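The left arm started dropping its elbow in November, a little more each day, and by the time Melati Teoh called me it was missing the coasters by the width of a thumb.

I keep two arms running at Konstantinidis, up on the fourth floor, on a marble-look table with pink leopard wallpaper that Melati picked out herself. The job they practice on is mugs. Mugs off the tray, mugs onto coasters, all day long. I've fixed paint lines and bottling lines and I have never been so nervous about crockery.

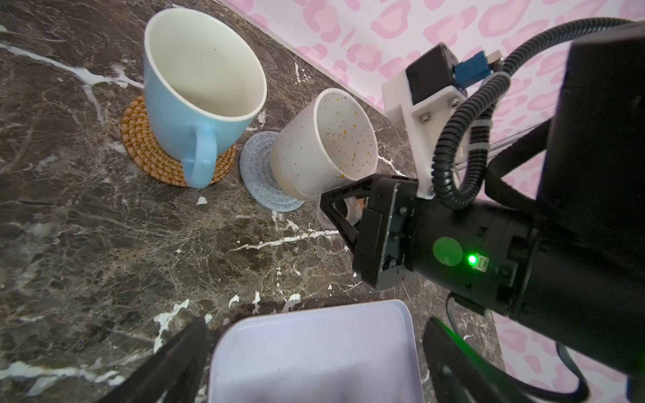 So I did what I always do, which is blame the last person who touched it. That was Azlan Nair. He swore he'd only swapped a wrist cable, and he'd written it in the log and everything -- "cable, left, 6 bolts, fine." Azlan writes "fine" after every entry. He wrote it the day the compressor caught fire.

I sent the arms home, killed the power, and went around the joints with the torque wrench. Shoulder, good. Wrist, good. Then I got to the elbow and the wrench just kept turning, easy as a jar lid.

"Is it bad?" Melati asked from the door.

"It's loose," I said.

"My grandmother's hip was loose. It was bad."
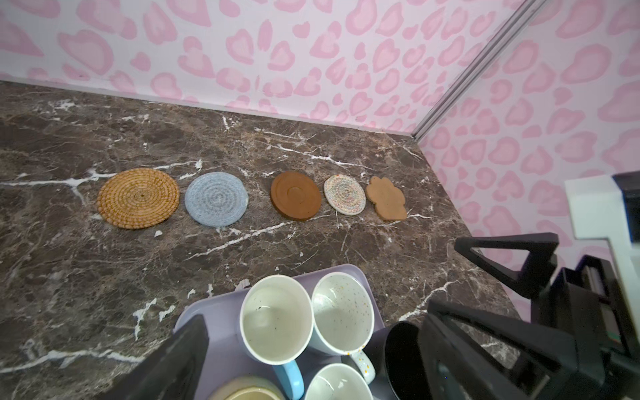 I backed the bolts out, cleaned them, put on a dab of threadlocker, and brought them up in a star pattern. Then I ran the zero routine, and the screen gave me error 404, which on a Stellon controller means the encoder can't find its home mark. I laughed so hard I had to sit down. Melati didn't see what was funny, and I was too tired to explain the internet to her at nine at night!

A new encoder strip fixed that. I had one in my truck, left over from the Rerkar job, under a bag of oranges. 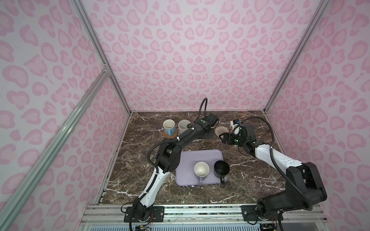

We ran 50 cycles after that, and I stood there with my hand on the stop button for every one of them. Nothing chipped. Around cycle 30 Melati pulled up a stool and started rooting for the left arm out loud, like it was a horse.

I opened the log and wrote down the bolts, the strip and the zero offsets. Then I sat there a minute with the pen, and I put "fine."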